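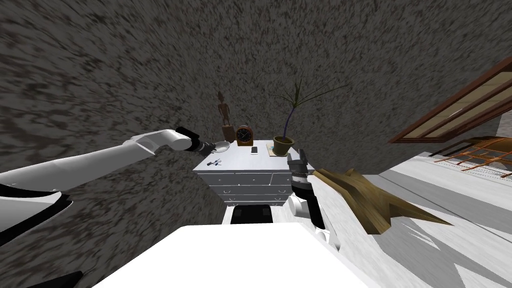

Ntombi Maluleke says that if the dusting goes to the arms, then the chat goes with it, because the chat happens over the dusting, and has anyone at Shezi put that in the plan? She said it kindly, with her coat still on, and I've been turning it over ever since, so it goes at the top of the entry for August.

Notes from the sim bench, written up at 5 with the window open and a cold coffee beside me.

For those of you over in Brarport who only get these pages second hand: we are still on the Jistormont bedroom, the one with the white chest of drawers, and the job is clearing and resetting the top of it. Bowl, clock, wooden figure, phone, potted plant, and the little bits and pieces at the left that I keep calling "the crumbs." In the guest houses this is the part of a room turn that eats the minutes. Anybody can make a bed fast once they've made enough of them, but a dresser top is full of somebody's things, and you go gently.

I had the left arm work on the bowl today and kept the right arm parked by the front corner on the plant side. I don't love that park position. The gripper stands up close to the top of the chest, and I would like more room there before we let it move while the left one is busy. I've put it in Drillia as a note on the layout and will try a lower park tomorrow. If anyone has already fought with this, please come and tell me before I spend another morning on it!

About the bowl. It's shallow and low, and the rim is the sensible place to take hold of it. I had been planning the approach from straight above, the way you'd do it with a mug, and Ntombi (who has cleaned more rooms than the rest of us put together and has no patience for my diagrams) reached over to my desk, took my own bowl of paper clips, and showed me how she does it: tilt of the wrist, thumb on the inside, slide it an inch toward you, then lift. The slide is how she feels whether it's heavy. I have never once written down a step whose purpose was to feel how heavy something is. It's in the plan now as step 2, ahead of the lift, and I've put her initials on it.

We ended up talking much longer than we meant to. She isn't against the thing. Her shoulders would like somebody else to do the high shelves, and she said so plainly. What bothers her is who does which half. At present two people turn a room, and they talk, and the newer one picks up the job by watching: where a guest's phone goes, that you never stack anything on a book, that you put the clock back facing the bed. If the arms take the dresser and one person takes the bed and bath, the newer one has nobody to watch. I had always written the staffing line as "one attendant per room, plus unit," and it looked tidy on paper, and I suppose I never pictured the one attendant in there alone with it.

So I've crossed that line out. Penciled in next to it: keep the pair through the whole pilot, and let the second person's time go to training and to the deep-clean jobs that get skipped. It makes the savings column uglier. I'll defend it at the review if I have to, and I'd be glad of company.

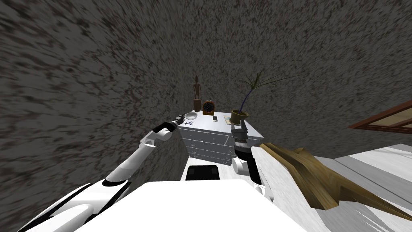

Jistormont bedroom, dresser top. Left gripper toward the bowl, right arm at the plant end.

More from the same conversation, before I forget it. Ntombi asked who gets the blame if a clock is broken. I said it would be logged. She said that wasn't what she asked. Fair enough. Right now the attendant signs the room sheet, and the sheet has no place to say which work was hers and which was the machine's. I want a second line on it before a real unit goes near a real guest's dresser, and I want the attendants to be the ones who word it.

She also wants a stop she can reach from the doorway with her arms full of sheets. We had it on the base. Bent double behind a bed is no place for a stop button, and I'm a bit ashamed it took a visitor to say so.

To do:
Lower park for the right arm, then rerun the bowl.
Plant: leave alone for now. Those long leaves go everywhere and I want a proper talk about them first.
Crumbs: ask the attendants what they do with tiny things. Ntombi says she works around them and never gathers them up. Our plan gathers them.
Room sheet, second line. Ask for 9 in the morning, before the shift goes out, and bring pastries.
The 100 runs I promised on the bowl can wait until step 2 is in properly.

Ntombi is coming back next week and has asked to try the controls herself. I said yes before checking with anybody, so if you had the bench booked, come and see me and we'll sort it out.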